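Re: [skamelgate-users] Paving on the square, and where the stalls go in October

Octavio Ulloa wrote:

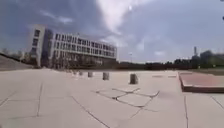
> Gerrit, all
>
> I've been asked to send round something on how the square is to be used
> for the October market before the traders start ringing me. The plan is
> to put all 15 stalls on the open paving, in two rows, with the backs of
> the stalls towards the long building and a walkway down the middle.
> Flokico can supply the covers again at the same price as last year.
>
> What I don't have is anything firm on the paving itself. Last year two
> traders said water stood under their tables after rain, and one of them
> moved her stall without telling anyone. Does somebody have the levels
> from when it was relaid? And can we use weights on it, or does it all
> have to be tied to something?
>
> Octavio

Octavio,

I have the drawings from the relaying, or at least the set that was handed over at the end, so I can answer most of this.

The paving falls very slightly away from the building. It is enough to clear ordinary rain but it takes its time, and after a heavy shower you do get shallow puddles where the slabs have settled. The worst bit is along the old cable trench, which was dug after the levels were taken and so isn't on the drawings. I've walked it in the wet and would keep the second row at least a stall's width clear of it. If that means 14 stalls in place of 15, I'd take the 14.

Weights are fine. Nothing may be drilled or pinned into the joints – that was a condition when the work was signed off and it still holds. The slabs will take up to 70 kilos on a single foot, provided there is a rubber pad or a bit of board under it. The bare steel feet on the older Hedumora frames left rust marks that took most of a winter to go. If Flokico are bringing their own weights, please ask them what the undersides are like. The ones they brought last time were concrete with no padding and they got dragged, and you can still find the scratches.

On the layout, I'm not sure about having the stalls back on to the building. The square is very open and there is not much to stop the wind once it gets up. The trees and shrubs along the foot of the building help if you are right next to them, but out on the paving they make no difference that I've noticed. With the backs turned that way, the fronts will face the weather for most of the day. I would turn one row round so that the two rows stand back to back, with people walking round the outside. It uses less cover, and the traders can share a weight between two frames. The drawback is that deliveries can't come up the middle, so everybody would need to be unloaded by half past eight.

Vans are a separate matter. The paving was laid for people on foot and the odd light vehicle. Please don't let anyone drive across to their pitch, however early it is. They can stop on the Skamelgate side and use the trolleys. We have four trolleys, one with a bad wheel.

Costs, as you'll be asked: the reserve for paving repairs stands at 1,000 and the quote for lifting and relaying the settled slabs is 666, before the trench. I would like to get that done ahead of the market but the contractor hasn't given me a date, so plan on the puddles still being there.

Two smaller things. The power comes from the box by the end block, and anything past the first few stalls will need a proper cable cover, as the flat rubber strips curl up at the ends and people trip on them. And the traders who had the Sun parasols last year should be told no parasols this time. One went over and caught the corner of a table.

I can mark the rows out in chalk the evening before if someone will hold the other end of the tape. The scanned drawings are too big for the list, so write to me off list and I'll send you the two sheets that matter.

Gerrit Rampersad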